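Notes for talk — soap fandom evening, 2025-12-15
Slot is 18 mins plus questions. Don't overrun like last time.

Start: hello, thanks to Afaf Srour for asking me. Water on table? Check mic first.

Opening question for the room — who still watches at the time it goes out? Hands up. Wait. Then who watches a week late on the phone, with the sound off, on the bus. Laugh probably. That second lot is what the talk is about.

Part one. How a soap exit used to work. Actor leaves, magazine gets the story, big photo on the cover, you find out in the queue at the shop. Now it's out before lunch. Use Grumero as the case, everyone here knows it. Pacita Mercado leaving as Auntie Jo after 10 years. The post went up, she hadn't told half the cast yet. Read out her line from the Khoury podcast: "I found out I was dead from my cousin."
Pause. Let them have it.

Then the dating app thing — keep short. Fake profile with her face on it, 56 messages forwarded to her agent in a weekend, papers ran it as if it was really her. They did print a correction. Page 10. Small. Do not do the voice.

Part two. Who is the gossip for? Three kinds of reader (slow down here, I always rush it)
— the ones who want spoilers
— the ones who want to be cross about spoilers
— the ones who've never seen the show and just like the people. Biggest group I think. Can't prove it, say so.
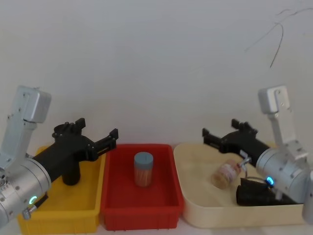 Slide 6. Yellow bin, red bin.

Part three, Buko. Explain for anyone who doesn't know: fan site, ran on one laptop, very rude about hairstyles. Got bought by Pindalix in March and the comments went within days. Why it matters — the comments WERE the site. Nobody went for the articles, I wrote some of them and they were awful. Story about the wedding episode thread, the woman who guessed the whole baby plot from a coat. If short of time skip the coat.

What came after: people moved to group chats. Nicer in some ways. But you can't find anything agian and new fans can't get in. My niece asked where to read about the old Grumero fire episode and I had nowhere to send her.

Mention stars doing their own posts now. Pacita good at it, answers people, never before breakfast. Others sound like their manager wrote it. No names!! Afaf's friend is in the second row I think.

End bit. Go back to hands up question. Ask what they'd save if they could save one thread, one letter page, one awful magazine cover. Mine is the Auntie Jo cover with her name spelt wrong. Pass round the real one, in the plastic sleeve, GET IT BACK.

Questions. Likely ones:
Is she coming back to Grumero? Don't know. Really don't.
Did I get paid by Buko? Once. A mug.
Is the fire epsiode online? Bits of it, bad sound.

Thank Afaf again. Raffle is after the break, not before.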